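July 26, 2025

Lockers today, finally. Wiped down the white ones, doors first, then the vents. Dust gets in every slot. Blue cloth for this, the paper towels just shed. Key still in one of the doors so left it there, dont want to be hunting for it again.

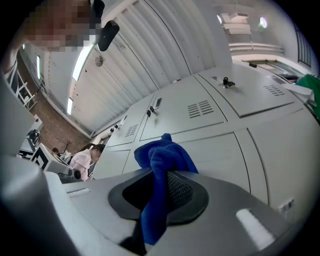
Åsmund Hovland says do the vents dry before any water goes near them, otherwise it turns to paste. Fine. Will try it that way in October.

Still to do: card slots, name labels, the tops. Ordered more cloths from Trisen, 200 in a box, way to many. Back hurts. Bed.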